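Residence Forum > Housekeeping > Sorting purchases on the bed

Gruston_Office
Members are reminded that shopping should be unpacked on a desk or counter. Bedspreads are laundered on a 20-day rotation, and items set down on them shorten that interval.

Faizal Manurung
With respect, I must disagree. The rooms in the Nugroho wing have one narrow desk, and a bed is the only surface wide enough to sort a full bag of shopping. A bedspread can be washed. A carton dropped on the floor is harder to put right.

lollora76
I support the office on this matter. Cartons have stood on shop floors and in delivery vans. The laundry charge is 2,000 per load, and it is shared by all residents.

Faizal Manurung
The charge is noted. My practice is as follows. The carrier bag stands on one side of the bed and the boxed items are grouped on the other – small cartons and foil packs together, flat packages at the edge.
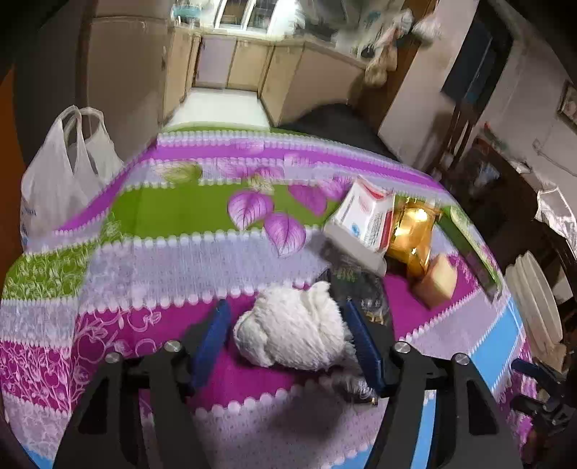 Anything soft is handled last and goes directly to the shelf. I would accept a rule requiring a cover sheet over the bedspread.

lollora76
A cover sheet would also need washing. My objection stands.

Gruston_Office
Both positions have been recorded. The cover sheet proposal will be considered in January. Until then, the present guidance applies.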